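Category: Staking & Validators

Re: [skastham-holders] Moving off Prestby before July? 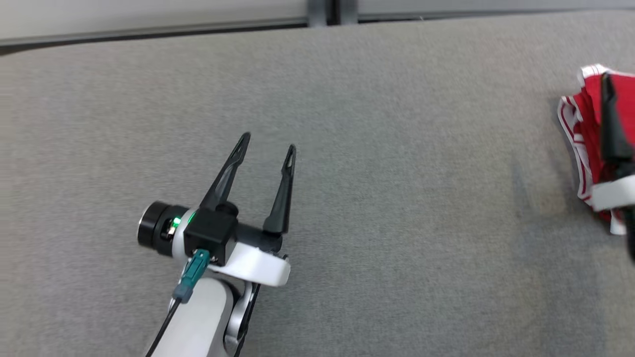

Gripper over the gray table.

Apr 21, 2025, Thierry Besnard wrote:

> Prestby just emailed me that staking rewards on Meng will be paid
> "on a revised schedule" from July. No numbers, one cheerful banner.
> I have 458 Meng locked with them. Is anyone else moving to their own
> wallet, and is Stolwood any good or is it the same thing with a
> nicer logo?

Thierry,

I got the same email. I have been in this hobby long enough to know that when an exchange revises a schedule, the revision never means sooner.

I moved most of mine out last month, so you can have my notes for what they're worth. Unstaking on Prestby took me nine days. The help page says up to 14, and the clock starts when they approve the request and not when you click the button. You find the approval step under "Activity," where I would never have looked if support hadn't sent me there. Support was polite and took four days to be polite.

The withdrawal fee was flat when I did it, so don't send your 458 in small pieces. Send one tiny test, check that it arrives, then send the rest. I know someone will say the test is a waste of a fee. That person has never stared at a block explorer at one in the morning with 2,000 coins somewhere between two addresses. I have, and I'd have paid the fee again just to go to bed.

As for Stolwood, it's a wallet. It holds your keys on your own machine and it will let you delegate to any validator on the list, including several terrible ones. The default sort is by size, which is how everyone ends up with the same three operators and then complains on this list about centralization. Scroll down a bit. I picked one with 186 delegators and a boring uptime page, and so far it has been boring - high praise in this market.

Two things I'd do before you start: download your full Prestby history as a CSV (mine stopped at 400 rows, so I had to export it in two date ranges), and write your seed phrase on paper. Real paper. A screenshot in your photo roll does not count, Thierry, and I remember what you said last year.

I left a little on Prestby out of curiosity. If the revised schedule ever shows up in writing, I'll forward it.

Guangming Shen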